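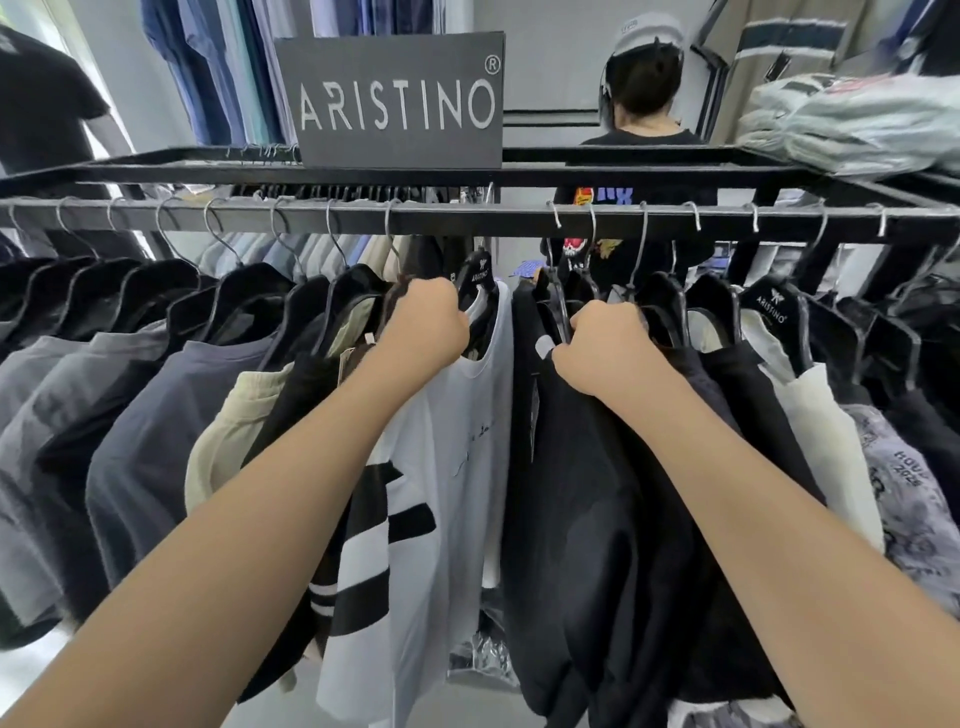

My brother turned 40 and announced he was done dressing like a grad student, which is how I got drafted as his personal shopper for an afternoon. I said yes before I remembered that I don't know a thing about men's shirts. I know what I like on a person walking toward me, and that's the end of my education. So we started with the ARISTINO racks, and I did what I do in every store, which is push the hangers apart and look at every single thing between them. T-shirts mostly on that one, a lot of gray and navy, and then a white one with a little line of lettering across the chest that looked like somebody had written it by hand. I loved it. He said it looked like a note to himself. We moved on (but I'm still thinking about it!).

A few of you wrote in after the last newsletter asking how I shop for somebody else without losing my mind, and I promised an answer, so I'm going to try. My friend Jana Fröhlich used to work the floor at a menswear place called Oravec, and years ago she taught me to shop with my hands first. Don't pull anything out. Just run along the rail and touch the sleeves, and stop when something feels good. You'd be amazed how much you skip that way — all the stiff stuff, all the shiny stuff, anything that would make him itch at a wedding. Only then do you look at the color, and only after that at the tag.

The tag is where I get into trouble. We'd set a limit of 75 dollars a shirt and six shirts total, and I went over on the second one.

Jana's other rule is to hold two things side by side before you decide on either. Grays are sneaky. On its own any gray looks like plain old gray, and then you slide it up against a black one and it goes blue on you, or a little brown, or so pale it might as well be white.

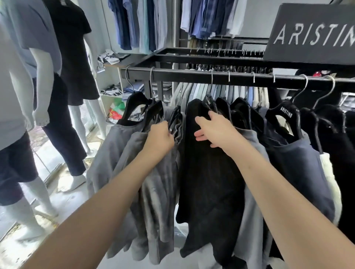
I must have spent twenty minutes on two shirts alone, going back and forth between a slate gray and a black, with my brother leaning on a pillar reading me baseball scores. In the end I made him choose. He picked the gray, and he was right, and I told him so, and I will not be telling him again.

What I'd skip next time: shopping on an empty stomach, and asking "do you like it?" He says "it's fine" to everything, including things he plainly hates. Ask him where he'd wear it. If he can name a place, it goes in the pile. If he says "I don't know, out?" then back on the rail it goes. That one question got rid of half of what I was carrying, and it would probably get rid of half my own closet too, if I were brave enough to try it.

Speaking of closets, the clothing swap is back in May, same room as last year. Kaisu Koskela is taking drop-offs ahead of time and she would love more men's things, because last year we had one sad table of them and they were gone before I'd finished my coffee. Clean, on a hanger if you can spare one, and please check the pockets. Khurram Mughal has offered to do simple hems on the spot again, so bring the pants you've been walking on.

And if anybody knows where to find a decent plain brown belt that doesn't crack in a year, write me back. He still needs one, and I've been told it's my job.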